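Gallery: the vaulted cellar at Wadwood

The long cellar at Wadwood has been repointed and painted, and most of it is back in use. Click on any picture for the larger version. 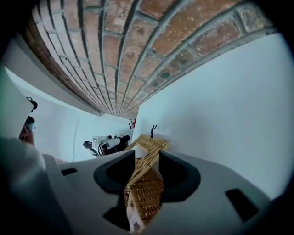 Brick vault and white walls, looking down the length of the cellar.

About the vault
The ceiling is brick from end to end and had never been plastered. Before the work started, Tesari surveyed it and marked 115 joints that needed raking out. Another 109 were left alone as sound. The new mortar is lime, mixed a little paler than the old because it darkens over the first few years.

The bricks
They range from orange to reddish brown. Some have lighter, whitish patches where the face has weathered. We asked whether these should be cleaned and were told to leave them, so they have only been brushed. Six bricks were past saving and were replaced with old ones from the yard behind the Baranauskienė building.

The walls
White throughout. The old paint was a modern emulsion that had blistered near the floor, and it took longer to get off than anyone had allowed for. The walls were then skimmed and given three coats of a breathable paint from Gorketti. It marks easily, so please don't lean bicycles or ladders against it.

The trim
A thin white strip follows the curve where the brick meets the wall. The edge behind it is uneven and the strip was cut to suit in short lengths, then filled and painted over.

The narrow part
On the left the cellar runs back between the walls like a corridor. Trolleys wider than the one kept at the foot of the stairs won't go through without scraping. Deliveries for the far end should be unpacked first.

Costs and dates
The lime and sand came to less than expected. The paint came to more. The brushes, sheeting and hire of the tower added 600 euros, paid out of the repairs budget. The tower was on hire for 10 days and went back on the last of them.

Still to do
The lower treads of the stairs need new nosings. The door at the top sticks in damp weather and will be planed in the spring. A second check of the joints is booked with Tesari once the mortar has been through a winter.

Larger prints can be ordered at the front desk. Please give the title of the page and the size you want.

Page last updated 12 February 2025

Back to all galleries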